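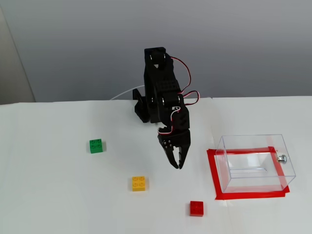
Storing Small Construction Bricks After Use

These instructions apply to all loose construction bricks kept in the Dosetti playroom and lent to visiting groups. They replace the sheet issued in June. Group leaders are asked to read them before the first session.

What is needed

One transparent plastic box for each set
A white or light-colored tabletop, on which small parts are easier to find
A soft dry cloth
A label and a permanent marker

Step 1. Bring the bricks together

Place all bricks on the tabletop, a short distance from the box. Check the floor, the chair seats and the pockets of any aprons that were worn. Bricks found after the session should be handed to Nathalie Van Wijk at the front desk.

Step 2. Separate joined bricks

Pull bricks apart by hand. Do not use teeth, knives or scissors. Two thin bricks that will not separate may be set aside in the repair tray — staff will deal with them at the end of the day.

Step 3. Inspect and wipe

Wipe each brick with the cloth. Remove any brick that is cracked or has a sharp edge. Sticky bricks go in the wash basin, where they are cleaned with lukewarm water and mild soap and left overnight on a towel. They must be completely dry before they are boxed.

Step 4. Fill the box

Sort by color first, then by size if time allows. Place the bricks in the box by hand and leave enough room for the lid to close without pressure. A standard set holds 500 bricks; a full count is made only when a set returns from loan.

Step 5. Label and return

Write the set number on the label and attach it to the short side of the box. The large mixed set is number 18 and is kept on the bottom shelf. Boxes may be stacked two high.

Small parts present a choking hazard. Boxes must be stored closed and out of reach of children under three.

Questions about missing or damaged sets may be addressed to Omprakash Shukla, Loans Office, extension 3124.

Last revised 9 Aug 2025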